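Fan Events Help > Running a Con > Artist alley and dealers

How do you pick who gets an artist alley table at a first-year fan con?

Posted by Cempaka Liem

Hi all, long-time lurker, first-time panicker. A few friends and I are putting on a small convention for Endodex (it's a web comic, it ran for years, the fandom is tiny but very loud). We've got a hotel with a decent ballroom and a side hallway, and we're capped at 400 badges. So far so good!

The artist alley is where I'm stuck. The hallway fits 15 tables if we leave the fire lane clear, and the hotel has been very firm about the fire lane. I thought we'd be begging people to take those tables. I opened the interest form one evening, went to make dinner, and by the time I'd eaten there were more names than tables. It's sitting at 100 now and I've closed the form in a small fit of terror.

I never said on the form how we'd choose. It just said "let us know if you're interested," and I can already tell some people think filling it in early means they have a spot. One person has emailed to ask where to ship their display grid.

My co-chair wants to look at portfolios and pick the strongest work. I get it, a hallway full of gorgeous art would make us look like a real convention. But half the fun of this fandom is the weird stuff! There's somebody who makes little felt versions of the background characters and nothing else. I don't know how she'd do against a professional illustrator, and I would personally be heartbroken if she wasn't there. Also, several of the people on the list are my friends, and one is my co-chair's sister, and I'd like to still be invited to things after August.

So what do people do? Lottery, jury, first come first served, some mix? Do you charge before or after? And how do you write the "sorry, no" email without sounding like a bank? 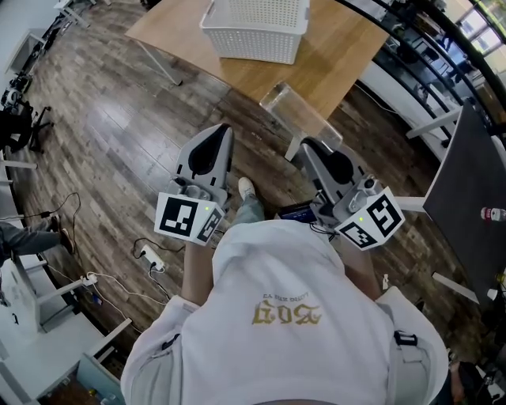 White hoodie, gold print on the back, a gripper in each hand.

A few extra things in case they matter. We haven't set the table price yet. We're a one-weekend thing with no guarantee of a second year. And there's a vendor room too, but it's only for shops and publishers, so I can't quietly tuck the overflow in there (I did ask).

Thanks in advance, and please be gentle, I've been answering con email since breakfast.

Sofia Gouveia replied:

Oh boy, welcome! I ran the alley for a mid-size book con for a good while and I've done it every way you listed, including one year when I did it badly enough that I still wince when I see a certain screen name.

First thing, and do it tonight if you can: write to everybody on the interest list and say clearly that the form wasn't an application. Be cheerful about it. Say you've had way more interest than you have tables, that a proper application is coming, and that nobody has a table yet. The longer you leave it, the more people book hotel rooms on a guess, and those are the people who'll be really upset with you. Write to the display grid person separately, and be extra nice.

Then make a real application. Mine asked for name, what you sell, a link or a few photos, whether you're sharing the table, whether you sell anything 18+, and which other days or departments you're already helping with. Leave it open long enough that someone who works nights or has exams can get to it. Please, please don't do first come first served. We did it once, opened at noon, and filled the whole alley with people who happened to be sitting at a computer at noon. Everyone on the West Coast was mad, everyone in class was mad, and the form fell over on top of that.

For choosing, I'd do a mix. We had a very light screening first, and it only answered yes or no. Is it handmade or your own art? Is it legal for us to have in a hotel hallway? Does it have something to do with the fandom, or at least would our people like it? That's all. You'd be surprised how many applications come off the pile there (one of ours was a guy selling phone cases out of a catalog).

After that, hold back a few tables that you pick on purpose, and draw the rest by lottery. For your size I'd pick six by hand and draw the other nine. The picked ones are where you get your variety. If the lottery would otherwise give you a hallway of nothing but prints and stickers, the picked tables are how you get jewelry, or zines, or felt background characters! Say on the application that you're doing this, and say how many. People are fine with nearly any system if they were told about it ahead of time. What they can't stand is finding out later.
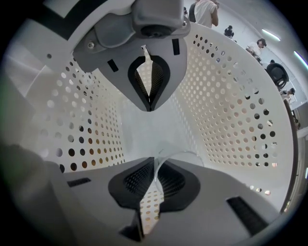

Friends and family go in the lottery only, never in the picked group. Put that in writing too, even if it's just a line on the page. Your co-chair's sister might grumble, but if she gets a table by lottery, no one can say a thing about it, and she'll enjoy the weekend more. And have somebody with no friends on the list run the draw. I used to get the guy from our video room to do it. He didn't know any of the artists and didn't care to, so he was perfect.

Money: don't take any until you've offered a table. I know some cons charge an application fee to cut down on the pile. For a first-year event I think it looks grabby, and refunding a heap of tiny payments is a miserable way to spend an evening. Send the offer, give people a deadline to pay, and if they miss it, the table goes to the next name on the waitlist. Send one reminder. I mean it about one – I once chased a person so long that the waitlisted artist had made other plans by the time I gave up.

Oh, and let people share tables. You'll nearly double the number of artists you can say yes to, and new people love it, it's much less scary to sit next to somebody.

For the no email, keep it short. Thank them, tell them plainly that they didn't get a table, tell them whether they're on the waitlist and where, and tell them when the waitlist closes. Don't say "we had so many amazing applicants" four different ways. I've been on the other end of it and I just wanted to know if I should cancel my print order.

Amirul Tambunan replied:

just do a lottery. anything else and you'll be arguing about it in the group chat until the con and then at the con. we juried ours and never again

Sekar Entili replied:

Coming at this from the other side of the table, I sell at small shows most of the year, mainly enamel pins and some zines. I agree with nearly all of what Sofia wrote, but I'd push back a little on the waitlist. Please tell people their number on it! "You are on the waitlist" means nothing to me. If I'm second, I'll keep the weekend free and order stock. If I'm way down, I'll take a table at something else. I've lost good weekends both ways from not knowing.

Please also put these on the application page, since I email every single con to ask and I'm sure I'm a pest:

Table size, and whether it comes with a cloth and how many chairs.
How many badges are included, and what an extra one costs.
When load-in starts and which door we use. "Morning" isn't a time.
Whether the hallway gets locked overnight, or if I'm packing everything up and hauling it to my room.
Whether there's an outlet anywhere near, and if I'm allowed to use it.
Who handles sales tax where you are. Even a link to the state page helps.

The overnight one matters a lot with a hotel hallway. I did a show at the Flavero where the alley was in a corridor that stayed open to other guests all night, and we only found out at closing. Everyone was stuffing prints into suitcases at 6 PM while a wedding party walked through. Ask your hotel contact, and get the answer in an email.

One idea for the people who miss out. The Grorero zine fair does a shared consignment table, so anyone on the waitlist can send in a small number of items, and con staff sell them for a cut. It's more work for you, and you need somebody careful with the cash box, but with that many names I think it would go a long way. It takes up a table, so you'd be down to fourteen, or maybe it could go by registration if there's room there.

And I hope the felt person gets in. I would buy every one of those.

Cempaka Liem replied:

You are all wonderful, thank you! The "it wasn't an application" email has gone out, and so far the answers are mostly nice. Display grid person was very gracious. My co-chair has agreed to the mix with six picked and the rest drawn, and her sister has been informed.

Sekar, I asked about overnight and the hallway does not lock. So I'm now asking about the small meeting room at the end of it, which does. Bronisława Sikora, who's doing our registration, says the consignment table can squeeze in next to her if someone else does the paperwork, so that's my next email.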